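Pranby cable handling work package
Progress report to the funder, third reporting period
Status: amber (one safety-related stop, one open corrective action)

1. Position at the end of the period

The two-arm cell at the Irkel site ran its cable sorting and unplugging tasks for most of the period. Data collection for the untangling task reached 541 accepted episodes against a plan of 1000. The shortfall comes almost entirely from a fault on the right arm, first logged on a Wednesday in January, and from the hold we placed on powered work with that arm while it was examined. The left arm was not affected. Planned work on the drawer task has not started and moves to the next period.

No one was hurt. The fault damaged one gripper finger pad and one extension lead, both replaced from stock. The funder was told of the stop by e-mail at the time, and this report replaces that note.

2. What happened

At 2:40 in the afternoon the right arm was closing on the end of a power strip during a scripted approach. The controller reported loss of communication with the gripper for 82 milliseconds. When the link came back, the gripper driver loaded its default force setting in place of the reduced one used for this task, and the fingers closed at the default. The arm continued along its path with the strip clamped and pulled the attached cord tight against the second gripper, which was holding the plug end. The left arm's force limit tripped and stopped the cell. The right arm's did not.

The operator pressed the emergency stop. Both arms held position with brakes on. The gripper stayed closed, as it is designed to do when power is removed, and the strip had to be freed by hand using the manual release. This took longer than it should have, as the release key was stored in the cabinet on the far side of the guard.

The strip was not connected to the mains. Under the cell rules, all electrical items used as workpieces are dead and stay dead, and this was checked again before the item was removed.

3. Findings

Three separate matters came out of the examination.

3.1 Gripper cable. The cable to the right gripper ran over the wrist with a loop of slack and was held at the forearm with a single strap. At certain wrist angles the loop went tight and loaded the connector sideways. With the wrist turned slowly through its range by hand, we were able to reproduce the dropout at one angle on most attempts and at a second angle on a few. The connector showed wear on one side of its locking ring. A continuity test with the arm at rest found nothing, and for that reason the weekly check had passed it.

3.2 Driver behavior on reconnect. The gripper driver treats a reconnect as a fresh start and writes its defaults. The task settings for force and speed are sent once, at the beginning of an episode, and are not sent again. A short dropout therefore left the gripper running at a setting the task code did not know about. We consider this the main cause of the event. The worn connector only made it visible.

3.3 Force limit on the right arm. The limit was set higher than on the left. The configuration history shows it was raised during a payload trial in the previous period and never put back. The cell start-up check compared each arm's settings with the last saved settings for that arm, so the raised value was accepted every day as correct.

A search of the stored logs covered 3452 episodes, accepted and rejected, from all tasks run on this cell. Shorter dropouts of the same kind appear in a small share of them, all on the right arm and all after the payload trial. Most fell while the gripper was open and moving freely, where the wrong force setting has no effect. The affected episodes have been marked in the index. We have not deleted them, but they are excluded from the count in section 1 and from the training sets.

4. Work at hand

Powered work restarted at reduced speed after the first two corrective actions were closed. The untangling task uses ordinary household items: a power strip, a charger, and cords that have been looped together on the mat. Approaches to the strip are now run first with the fingers open, then repeated with contact. The same layout is kept for both so that the wrist passes through the same angles.

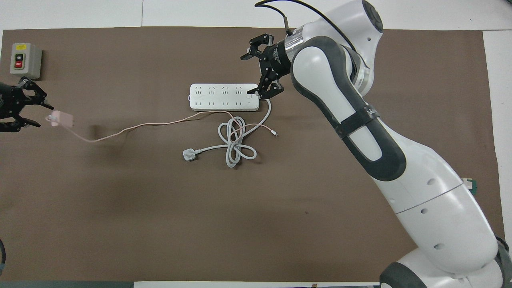
Figure 1. Cable untangling layout, with the right gripper at the end of the power strip.

The layout is a demanding one for the right arm. Reaching the strip brings the wrist over the cords, and a closing error at this point loads the strip, the cord and anything tangled with it. It is also the layout in which the fault occurred, and we have kept it as the reference case for the restart tests. A restart test counts as passed when the commanded and reported gripper settings agree at every sample through the approach, the close and the release.

Operators have been asked to log any visible tightening of the gripper cable during these tests, whether or not a dropout is recorded. So far the entries agree with the two wrist angles found in 3.1. The joint limits for this task now keep the wrist away from both.

5. Corrective actions

Action A. Replace the right gripper cable and connector. Closed. The worn part has been kept.

Action B. Change the driver so that a reconnect holds the gripper in its present state and raises a fault, and does not resume until the task settings have been sent and read back. Closed. Tested by pulling the connector on purpose during open, closing and closed states on both arms.

Action C. Restore the right arm force limit and change the start-up check so that both arms are compared with a signed reference file held outside the cell computer. Closed. The reference file can be changed only with a second signature.

Action D. Move the manual release key to the guard post beside the emergency stop, and add the release procedure to operator training. Key moved; training finished for day-shift operators only. Expected to close early in the next period.

Action E. Fit a proper cable guide on both forearms. Open. This is the item that keeps the work package at amber. Prikorance quoted for a molded guide, but the sample did not clear the elbow cover when the joint was fully bent. A second sample with a lower profile is on order. Until it is fitted, the narrowed joint limits stay in force and the cell runs at reduced speed.

6. Effect on the plan

The reduced speed costs more time than the original hold. At present rates the untangling set will reach its planned size in the coming period, provided the cable guide arrives on the date given by the supplier. If it does not, we propose to finish the set at reduced speed and start the drawer task on the left arm alone. The drawer task does not need both arms for its first stage.

No change is requested to the total budget. The replacement parts and the guide samples have been charged to the maintenance line. Staff time spent on the log search has been charged to the data quality line, which was underspent.

The Þórarinsdóttir test bench, which uses the same gripper and the same driver version, was checked at our request. Its task code resends settings before every close, so the fault would have been masked there — the same dropout could occur without any sign in the results. The bench has taken the driver change from Action B. Its cables are routed differently and showed no wear.

7. Risks carried forward

Late delivery of the cable guide. Likelihood medium, effect low to medium. Covered by the fallback in section 6.

Similar defaults in other drivers. The review of the gripper driver was done in response to the event. The drivers for the wrist force sensors and the cameras have not been reviewed in the same way. The force sensor driver is first in line, and the cell will not return to full speed before that review is complete.

Fatigue of the replacement cable. The new cable is the same type as the old one and follows the same path until Action E closes. The weekly check now includes a slow turn of the wrist through its permitted range with the link monitored. A single dropout during that check takes the arm out of service.

8. Decisions requested

Approval to move the start of the drawer task to the next period.

Agreement that the marked episodes may be kept in the archive under a separate label. They are of no use for training, but they are the only record we have of the fault under normal running.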